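Pirnside opens its doors to a new season of home tidying with the Previne shoe stand

30 Nov 2018

Pirnside, the household goods firm behind the Metwally coat rail and a good many of the hooks and baskets found in hallways up and down the country, is very pleased to announce that its new shoe stand, the Previne, will be in shops from January.

The Previne is a small black wire stand for the shoes we all wear most and look after least: the slides by the back door, the pumps kicked off at the bottom of the stairs, the slippers that somehow end up under the sofa. It is meant for narrow halls, student rooms and the bit of floor beside the washing machine, and it holds each pair upright so that it can be picked up with one hand on the way out. It is 60 centimetres long, needs no screws or tools, and can be lifted out of the way when the floor wants sweeping.

"We have all come home with our arms full of shopping and tripped over somebody's slides," said Carola Ruppert, head of home products at Pirnside. "My own hall was dreadful, and I design things for halls for a living. I wanted something light that my children would use without being asked, and I am happy to say that they do, at least on most days."

Work on the Previne began with a survey of 87 households, who were kind enough to tell us where their shoes really go at the end of the day. Many said they already owned a cupboard or a lidded box but found it a bother to open, and so the shoes stayed where they fell. The design team, led by Till Rothe, took that to heart and left out doors, lids and drawers altogether.

"Soft shoes were the tricky part," said Till. "A boot will stand up by itself, but a slide flops about and slips off a shelf. We went through a lot of bent wire before we had uprights we were happy with – and I should like to thank everyone who lent us their footwear and then waited so patiently to get it back."

Those who would like to see the Previne before it reaches the shops are warmly invited to write in for one of our 50 trial stands, which will be sent out before the end of the year. All we ask in return is a short note on how you got on with it, good or bad.

The stand will be sold through Utudetti home stores and by post from Pirnside. Shops wishing to place an order, and members of the press who would like to borrow a stand, should get in touch with Kenneth Morrison at the Pirnside press office, who will be glad to help.

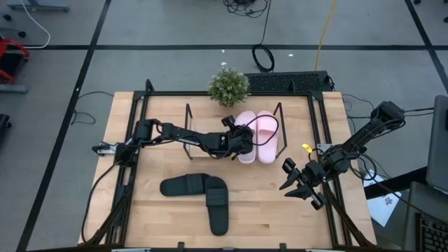
Pink slides in the wire stand, with a black pair on the tabletop.

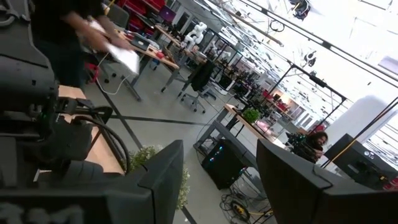
Photos: Pirnside press office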